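Prumstead Peppermint Oil Capsules

Each capsule holds peppermint oil in a coating that carries it past the stomach before it opens. That coating matters, as uncoated oil tends to cause heartburn. The shell is plant-based and contains no dye or added sugar.

One bottle holds 60 capsules. Adults take one capsule up to three times a day, half an hour before food. Swallow it whole – do not chew or crush it. 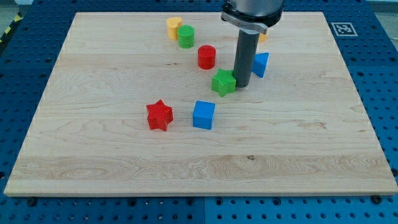
Before you order

Talk to your doctor first if you have gallstones, bad reflux or liver trouble, or if you are pregnant. Do not take antacids at the same time of day. They can break down the coating too early.

Some people notice a cool or burning feeling when using the bathroom. Cut back to one a day if this bothers you.

Sizes
60 capsules
128 capsules (back in stock in September)

Store below 83°F with the lid closed.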